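Chapter 4
Sleep and the School Day

In June, the Skoltberg district asked 700 students when they went to bed. Most named a time well past midnight – even on school nights.

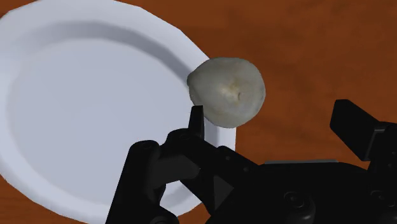 Figure 4.1 A white plate on a wooden table.

Sleep affects attention, mood and appetite. A teenager who wakes too early often skips breakfast and feels tired by noon. In this chapter you will learn how the body clock works and why it shifts during puberty.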